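6.4 Recovering from a Cable Snag at the Wrist

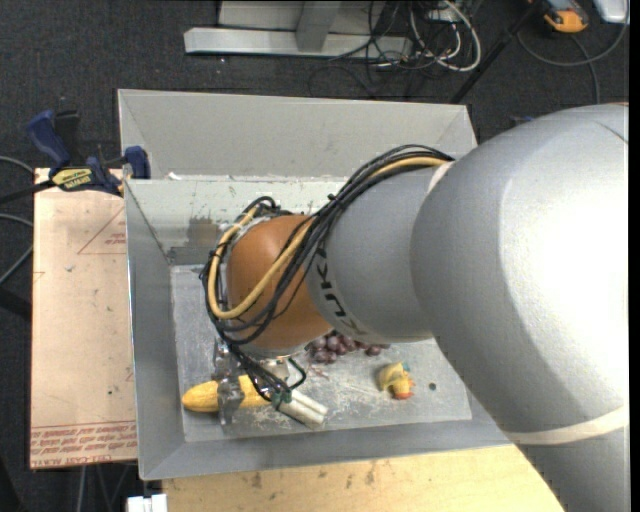
A cable snag stop occurs when the bundle on the forearm tightens during wrist rotation and the measured load on the last axis passes the set limit. The Hekeck cell controller halts the arm and shows fault 14. The gripper keeps its last commanded state, so a part may still be held.

CAUTION: Do not reach into the bin until step 2 is complete. A tight cable can move the tool when it is freed.

1. Press the emergency stop on the operator panel.
2. Turn the key switch to manual and remove the key.
3. Check the cables from the forearm to the tool. Look for flattened jackets, broken wire ties and pulled connectors.
4. If any jacket is cut, stop here. Tag the cell out and call the maintenance lead.
5. Release the emergency stop. Using the enabling switch, jog the wrist opposite to the direction recorded in the fault log. Keep the speed at or below 20 mm/s.
6. Raise the tool 300 mm above the bin floor.
7. Open the gripper. Any held part will drop.
8. Re-dress the bundle and replace damaged ties. Leave enough slack for full wrist travel both ways.
9. Jog the wrist through its full range and watch the bundle.
10. Clear the fault, return the key switch to automatic and run one pick at low speed.

NOTE: Do not raise the load limit to clear a repeat fault. At the Surkidbridge site the limit was raised twice in August, and the gripper signal cable parted at the connector.

If fault 14 returns within 700 cycles, send the log to Macario Magaña at Lomier.

Section revised November 14, 2019 (R. Zacharias).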